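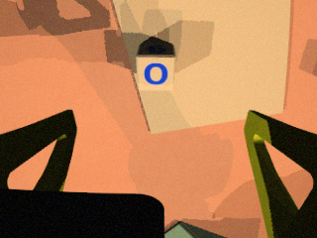

Week 4: Do letter toys teach reading?

Notes by A-yeong Yoon, Early Literacy and Evidence. Posted 1 Aug 2025.

Read these before the seminar. Bring the Drarkari leaflet and a pencil, as we will be marking it up.

1. What is being claimed

Alphabet toys are sold with three claims, and the box usually slides from one to the next as if they were the same thing.

a. The child will learn the names of the letters.
b. The child will learn the sounds that go with them.
c. The child will read sooner, or better.

Claim (a) is modest and I have no quarrel with it. A child who spends time with letters and an adult who names them will pick up some names. Claim (b) is shakier. Take the letter O. Its name is a fair guide to its sound in "go" and no help with "hot", "won", "do" or "women". A toy that shows O, or says "oh" when pressed, has covered one case. Claim (c) is the one that sells the toy, and it is the one with the least behind it.

2. The correlation problem

Children who know many letter names when they start school tend to be better readers later. This is an old finding and I don't dispute it. What I dispute is the next sentence in the brochure, where knowing the letters becomes the cause. Homes where letters get named are also homes where books get read, questions get answered and somebody has the time. Letter knowledge may be doing some of the work. It may also be a marker for everything else, the way muddy boots in the hall tell you somebody has been outside.

When a study says it "controlled for home background," find out how. Often it was one item on a form: how many books do you own? I own plenty of books I have never opened.

3. Worked case: the Dasudik trial

The leaflet says that children using the Dasudik letter set "gained 34 percent" over 11 weeks. Go through it with these points in mind.

- 177 families signed up. The results table covers only those who sent back both forms, and the leaflet doesn't say how many that was.
- Gained 34 percent of what? A child who goes from three letters to four has gained 33.
- There was no comparison group. Children of four learn things in 11 weeks whether or not you sell them anything.
- Parents did the testing. Parents had also paid for the set.
- The test used the same typeface as the toy - thick, rounded capitals. Most of what a child will read is in lowercase, and we learn nothing about that.

None of this shows the set is useless. It shows that the leaflet can't tell us either way, and I would like you to be able to say that sentence without softening it.

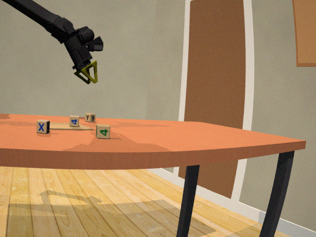
Fig. 2. Open gripper over the blocks, orange table.

4. What would change my mind

A trial with 1,000 children, assigned by lot, half of them given some other toy of the same price. Tests given by people who don't know which child got what. Word reading measured two years on, as well as letter names the following week. The Jin replication comes closest of those on the reading list, though it stops at six months and I wish it hadn't.

5. For the seminar

Pick one sentence from the Drarkari leaflet and rewrite it so that it claims only what the data support. Keep it under 20 words. Expect it to sound dull.

Write down which of claims (a), (b) and (c) the original sentence made, and which one yours makes. If you think I have been unfair to the leaflet, say where - last year's group caught me on the dropout figures, and they were right.

Related handouts
Week 2: What counts as reading?
Week 3: Reading a results table
Week 5: The Drastelano phonics claims
Week 6: Screens, songs and rhymes
Reading list, August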